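Slide 14 - Sand and garden toys

Pick up from the Bellamy return figures. 3000 sets shipped, 106 came back, nearly all for the handle.

Say what a child does with a shovel: digs, drags it, stands on it. The load goes to the joint between blade and shaft. Forkard glued that joint on the first run. We asked for a pin on the second run of 2000.

Colors next. Parents in the Rorgate survey wanted parts they could spot in grass, so bright blades and bright shafts. Keep this short - the color people speak after lunch.

Pass the sample around before moving on. Ask the back row to try the grip end.

Leave the slide up for questions.
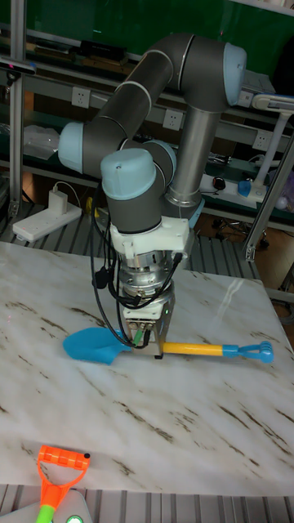

Toy shovel, blue blade and yellow shaft, held at the joint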